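Uvcombe Community Mural – progress report to the Emau Fund
Covering the period to the end of June

We're further along than I dared hope when I last wrote, and it has been a brilliant few months! The gable wall beside the bus shelter now has its full design agreed, the first coat of masonry primer is on, and the lower third of the picture has been chalked out at full size. People slow down to look at it on their way to the shops, and quite a few stop and ask when they can have a go.

Design
The two spring drop-in days went really well. We asked everyone to bring a memory of the river, and we got flood stories, a swan with a bad temper, the old ferry, and a lovely pencil sketch of the allotments before the road came through. Daichi Yagi has drawn these together into one long scene that runs from the weir on the left to the estuary on the right. The parish council asked for one change (the ferry moved away from the drainpipe, quite sensibly) and signed it off at their next meeting.

Workshops
We have run 11 painting workshops so far in the Uvum Hall, with 60 places filled across them. Each group practises on board first, learning how to scale up from a grid and how to keep a long edge clean, and then works on a section of the riverbank reeds. The reeds are turning out to be everybody's favourite bit. They're forgiving, they look good quickly, and no two people paint them the same way. 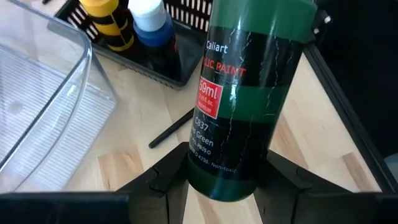
Yagi would like the reed colours settled before any more groups start, and he said the far bank ought to be bluer and paler than the near one, or the river will look as narrow as a ditch. I think he's right, so we've set aside one evening session for mixing and testing on the practice boards.

Spending
We are within budget on materials and hall hire. Scaffolding came in higher than the first quote, as the pavement licence has to cover 3 weeks – I had allowed for 2. We've met the difference from our own raffle money and aren't asking for anything extra.

Next steps
Scaffolding goes up once the licence arrives. The upper part of the wall will be painted by Daichi and the trained adults only, and the workshop groups will take on everything that can be reached from the ground. We would love somebody from the Fund to come and paint a reed or two, so do send me some dates that suit.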